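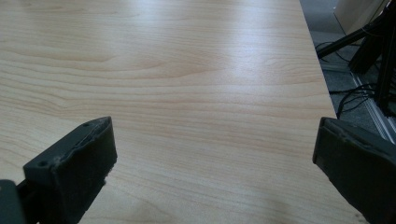 Home | Rooms | Bookings | Forms | Contact

Print this page | E-mail this page

Table and Bench Inspection, Serkau Room
Month: April
Checked by: Ramesh Bhardwaj
Reviewed by: Ruairi Laing

1. Tabletop surface, pale wood grain: OK
Look along it at a low angle for scratches and lifting. The overhead lights glare on this colour, so check from both ends.

2. Edges and lip: OK
Run a hand along all four sides. No splinters or sharp spots found.

3. Corners: ATTENTION
Back left corner has a small chip. Filed smooth for now. Stellus to quote on repair.

4. Legs and bolts: OK
2 bolts tightened. Table does not rock.

5. Load label (100 kg): MISSING
Label has come off underneath. Replacement ordered, part 279.

6. Clearance to wall, 60 cm minimum: OK
Measured at the narrowest point.

7. Floor around table: OK
Cords lie on the floor by the stand. Please clear them during the Nautiyal bookings.

8. Cleaning: OK
Damp cloth and mild soap only. No bleach or scouring pads on the top.

Comments (R. Laing): Item 3 was also on the last sheet. Please follow up with Stellus before the next check. Table can stay in use.

Contact the Zoduren office | Copyright Zoduren | Back to top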